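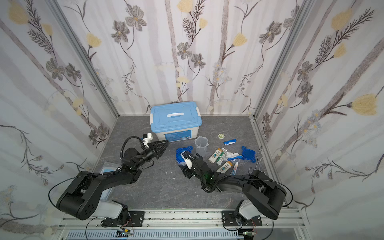

Two arms at the front of the workspace, with the blue and white storage box.

Westerberg grant: progress report to the end of June
Prepared by Elsa Holmgren for Folke Dalen, August 11, 2025

Work on customer checks at small payment firms has kept to the plan agreed with Westerberg, apart from the delay noted under item 3.

1. Survey. We wrote to 478 firms that handle transfers abroad and had usable replies from 310. Most of the firms that did not reply have fewer than five staff. Gunnel Hägglund has sent them a shorter form and will close the survey once those answers are in.

2. Training. 335 counter and back-office staff have finished the course on spotting unusual transfers. The section on company ownership was too long and has been split in two. Amancay Acuña has rewritten the exercises in Spanish, and the Totwood branches are using them now.

3. Case review. Elikem Ackah has read 70 closed reports of suspicious transfers supplied by Oroveck. The commonest fault was a missing note of where the money came from. The second batch, from Zoda, is held up by a disagreement over how names are to be removed. Their lawyers have our draft terms and we are waiting for comments.

4. Spending. Travel is under budget, translation slightly over. We ask to move the unspent travel money to translation. No change to the total is requested.

Next period: close the survey, start on the Zoda files if terms are signed, and send the draft guidance to the firms that asked to see it. The spending table is attached separately.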